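Notebook, finishing bay, May

Picked up the flammable storage inventory again today. Started at 7:40 with the yellow cabinet by the spray booth and worked back toward the mixing bench. The sheet taped inside the cabinet door was out of date by at least two product changes. I took it down and wrote a new one by hand until the typed version is ready.

Cabinet first. The left door closes and latches by itself from any position. The right door does not. It swings to within a finger's width of the frame and stops. The fusible link is intact and the closer arm moves freely, so I looked at the hinge pin, which had a ring of dried varnish on it. Scraped it off, a drop of light oil, and it closed five times out of six. I would like six out of six. The sequence matters on this model: right door has to come home before the left one or the latch plate hits the edge. Abbas Parsa thinks the whole cabinet is sitting out of level since it was moved off the old pad. Put a level on the top shelf and he is right, it drops toward the back corner. Shims are on the list.

Both vent bungs are in place and tight. We are not ducting this cabinet, so they stay in. Someone had hung a clipboard from one of them. Moved the clipboard.

Sump at the bottom had a brown film in it, tacky, with no smell I could pin down. Wiped it out with absorbent pads and bagged the pads as solvent waste. No obvious leaker above it. The most likely one is the Godatwood sealer, which has a cap that feels tight before it seats. I stood all of the Godatwood cans on a clean sheet of white paper on the bottom shelf and will look for rings in the morning.

Safety cans next. We own more of them than we use. Two have flame arresters that are dented in at the bottom, and one has no arrester at all. That last one is out of service as of this morning, tagged and on the high shelf in the cage. I have asked Delorme whether they sell the arrester screen separately or only as a kit with the gasket and spring. Their parts page lists the kit under 1524 but the drawing next to it shows a different spout from ours. No reply yet.

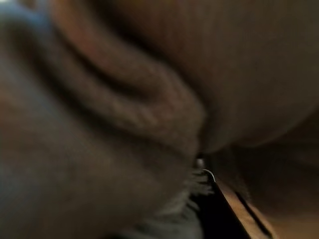

Finishing and Materials Group – Shop Notebook

Bonding and grounding. The dispensing drum on the rack has a bond wire with a clamp at each end. Checked with the meter from drum to ground bar and got a reading that wandered all over the place, then settled high. Cleaned the clamp teeth and the spot on the chime where it bites, down to bare metal, and the reading dropped to less than an ohm. There was paint under the clamp. The drum had been swapped and whoever did it clamped onto the new paint. Added a line to the drum change card: clamp to bare metal, check with meter, initial.

The hand clamp for the receiving can is worn and slips off if the can is turned. Took a new one from stores. That was the last one, so I put in a reorder.

Thinner use. I went back over the dispensing log because the monthly total looked high to me. Logged draw is 23 gallons, against a drum that is down by more than that on the dipstick. The gap could be poor logging, evaporation from the drip can, or both. The drip can lid has a bent lip and does not sit flat. Straightened it on the anvil, better now. For the next month I would like everybody to log at the drum and not at the bench afterward. Pencil is on a string.

Extinguishers in this bay: pins, seals and gauges all fine. The one beside the booth door was behind a stack of empty cartons. Cartons are gone, and I taped a keep-clear box on the floor. Tape will not last there with the carts going over it. Paint it when the bay is shut down.

Booth fan. Ran it for 4 minutes before taking a draft reading, same as usual. Manometer is a little past where I would change filters. We have Jornusus pads in stock in the right width but they need trimming for height. Abbas trimmed one set last time and said the loft frays unless you cut from the scrim side with a fresh blade. Will do it that way. Old pads go into water in the lidded drum outside until pickup, no exceptions for pads that feel dry. The overspray from the alkyd can heat up in a pile the same way oily material does.

Fan motor hours were about 4000 at the reading on the panel. Bearings were due for grease some time ago. The lower fitting is hard to reach with the guard on. Lock out, take the guard off, grease both, guard on, tag off. I did not do it today because the booth was wanted after lunch.

Spill kit. Lid seal broken, contents short. Missing the gloves and most of the small socks. Goggles were in there but scratched too badly to be useful. Refilled from the main kit in receiving, which means the main kit is now short as well. Both are on the order to Skelatton, along with a pack of the numbered seals so we can tell when a kit has been opened.

One disagreement to settle. Abbas would like a second small cabinet at the mixing bench so that people stop leaving open quarts out between coats. I would rather keep everything in one place and be stricter about walking it back. His point is that the walk is long and crosses the cart lane with a can in each hand – and I don't have a good answer to that. Need to check how much we are allowed to have in the bay in total before we talk about it again. A bench cabinet counts toward the same limit as far as I know.

Open items:
Shims under back corner of yellow cabinet
Right door, recheck after leveling
Rings on paper under Godatwood cans
Delorme, arrester screen or kit
Grease fan bearings, both fittings
Trim and fit booth pads
Type up cabinet sheet and tape it inside the door
Bay limit, find the letter from the last inspection

3:15 pm. Tried the right door again before leaving. Closed on the first try, stuck on the second.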